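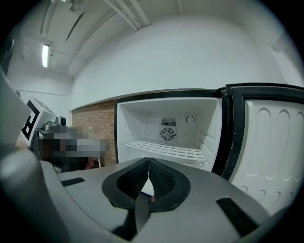

Gray body, black finger pads, closed in the middle.

1/9/21

So I finished the soup chapter. All of it! If you've been reading since the summer you know that in June I bought a cookbook at the secondhand place on Powell, a big brick of a thing with a stained green cover and no dust jacket, and that I told everybody who would listen that I was going to cook my way through the soups before Christmas. I missed Christmas. I made the last one on Tuesd– no, let's just say this week, my days have been mush since the holidays, and I ate it standing at the stove because I was too hungry to find a bowl.

The book is 786 pages long and the soup chapter is 76 of them, and a good chunk of those pages are the author scolding you about stock. I skipped the scolding the first time and then went back and read it in October after I made a truly sad leek and potato. She was right, I'm sorry to report. My stock was dishwater. I'd been throwing carrot peelings in a pot, boiling the life out of them for twenty minutes and calling it a day, and what she wants is whole onions, cut in half and set face down in a dry pan until they go black. Black, like you've made a mistake. I opened every window in the apartment the first time I did it (in the rain, of course) and the smoke alarm still went off. But the stock came out the color of strong tea and tasted like somebody's grandmother had been involved.

I've made that stock 11 times now. I keep it in old yogurt tubs in the freezer, and I've stopped labeling them, and that's how I ended up defrosting applesauce for a minestrone. Label your tubs.

A few people asked which ones were worth making, so I'll go through what I remember. I kept notes in pencil in the margins, which I know makes some of you want to lie down on the floor, but the previous owner did it first. Whoever had this book before me wrote in blue ink and had strong opinions. Next to the cold cucumber soup it says "NO" with a line under it. Next to the barley one it says "double the dill, halve the barley." I've come to trust this person completely.

The barley one was my favorite, so start there if you get hold of the book or any book with a mushroom barley soup in it. I halved the barley like I was told and it was still thick enough by the second day that I had to loosen it with water before I could heat it up. The trick, if it's a trick, is soaking a few dried mushrooms in a mug of hot water and then pouring the mug in too, apart from the gritty last half inch. I got the dried mushrooms from Ruvov, the little deli over in Mundemthorpe with the pickle barrels by the door. They're expensive and come in a bag that looks like it should cost less. A bag lasted me three pots though, and I'd buy it again.

The split pea I've made before from other books, and this one wasn't much different. It wants a ham bone. I didn't have one. I used smoked paprika and a parmesan rind I'd been saving in the freezer door for no particular reason, and it was good, but my pencil note says "not a ham bone," so I guess I wasn't fooled.

The cabbage and caraway surprised me. I put it off for weeks, it sounds like something you'd be given as a punishment. You cook the cabbage in butter for a very long time, much longer than feels sensible, until it slumps down to almost nothing and goes brown and sweet at the edges. Then stock, then caraway, then a spoonful of vinegar right at the end. I had it for lunch four days running and was a little bit sad when it was gone. Don't leave out the vinegar! I tried the first bowl without it and it was flat.

The cold cucumber one, well. I should have listened to the blue ink. I made it in August on one of those nights when you can't bear to turn anything on, and it was like drinking a salad. I put the rest of it on a baked potato the next day and that helped some.

Then there's a fish soup that takes up four pages all by itself and calls for three kinds of fish. I did it with one kind of fish and a can of clams. There's a garlicky mayonnaise you're supposed to whisk by hand and stir in off the heat, and mine split, so I had fish soup with a slick on it. I ate it with my eyes mostly closed and it tasted wonderful. I want to try that one again when I have a free afternoon and a little more nerve. If anyone has advice about the splitting, please leave it in the comments. I was adding the oil slowly, I promise. I thought I was, anyway.

Beet soup: pink hands, pink cutting board, pink dish towel forever. Worth it.

Onion soup: took two and a half hours and I cried for the first half hour of it. The book says the onions will be ready in forty minutes. They will not. Every recipe ever written says this about onions and I fall for it each time and end up eating at ten at night. I've written the real time in the margin for whoever has the book next.

I think what I like about soup as a project is how little it asks of your evening. You chop for a while, there's a radio on, and then the pot takes over and you can go fold something or call your sister. I'm not a patient cook. I open the oven door to look at cakes. But soup doesn't mind if you lift the lid and poke at it every five minutes, it even smells better for it, and if you wander off for an hour it's usually fine then too. This past year I've been home for pretty much every meal and I got so tired of deciding what to have. Knowing the answer was "next page" was a huge relief.

It also made me use the big pot. I've had it for years, an enamel Clorau that was on clearance because of a chip on the handle, and before June it lived on top of the fridge holding takeout menus and a flashlight. It weighs as much as a toddler. I've now scorched the bottom of it twice and both times a paste of baking soda left on overnight brought it back. The flashlight has been homeless ever since, and I couldn't tell you where it is.

My other purchase was a set of wide shallow bowls, $19 for the lot, and I have regrets. They look lovely on the shelf and the soup goes cold in them before you've found the pepper. I'm back to using my old cereal bowls, with the chips turned away from me.

So what's next? The chapter after soup is eggs, and I flipped through it last night in bed. It's shorter, and the blue ink person clearly loved it, there's hardly an empty margin. One of the omelets just says "Sunday nights." There's also a whole section of things set in aspic that I'm going to be pretending isn't there. I did think about skipping ahead to bread, but I know myself, and if I start skipping I'll be in cakes by the end of the month.

I've got two tubs of stock left in the freezer (or one tub of stock and one of applesauce) and half a cabbage that needs using, so I'm going to go put the caraway one on again before it gets dark. If you make any of these tell me how they went, and if you happen to know how to save a split mayonnaise, I'm all ears.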